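Rincón de casa - el cesto de los desparejados

Este mes me he propuesto vaciar el cesto de los calcetines sueltos, que en mi casa lleva su propia vida. Puse una alarma de 54 minutos, música y a clasificar - primero los gordos, luego los finos, y los de deporte al final, que son todos iguales y me desesperan.

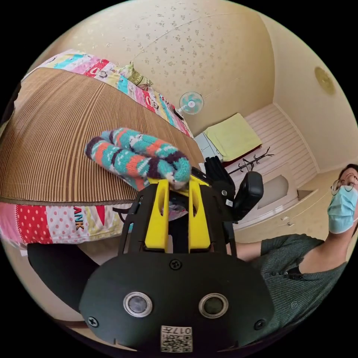 Doblar encima de la cama me cansa menos la espalda que hacerlo en la mesa. Los de punto a rayas, como ese verde azulado y naranja coral, son mis favoritos: ¡se les encuentra pareja enseguida!

Última actualización: diciembre
240 compartidos · 54 comentarios

También te puede interesar:
- Mantas de invierno en Hastdale
- Cajones con orden, por Surell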